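Bin picking demo for an open day: parts keep ending up on their sides

Posted in Automation and Robotics by traltomard_cell2
21 Jan 2023

We run an open day in February and I have the picking cell for the afternoon. The demo takes mushroom-head push-button switches out of a blue plastic crate and hands them to visitors at the fence. Two-finger gripper, wrist camera, Skurkalon vision package. Upright parts are fine. Parts lying on their sides are the problem: the detector finds the cap, then places the grasp point on the clear contact block. In our last dry run of 70 picks, 21 failed, nearly all of them on lying parts.

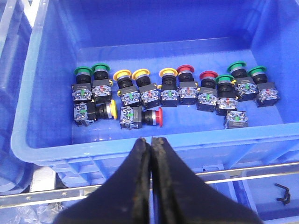 Caps are green, yellow and red, and color makes no difference to the result. I have tried lower exposure and a slower approach. Each visitor group gets 28 minutes, so I can't stop and reteach between groups. Is this a lighting problem or a model problem?

villca_tech
Probably both. Clear housings give poor depth data, so stop using depth on the contact block. Segment the cap, fit the axis through the black neck, and grasp on the neck with the fingers square to that axis. For lying parts, limit the approach angle so the fingers clear the crate rim. A diffuse light overhead will help with reflections from the housings and the crate floor.
Also check the finger pads. If they are worn, replace them before you tune anything else. I spent two days on a grasp offset once and it was the pads.

pilach_user31
just stand them all up before each group comes in

traltomard_cell2
Pads are on order. I'll try the neck grasp on Monday with depth masked on the housings. Standing them up is the fallback.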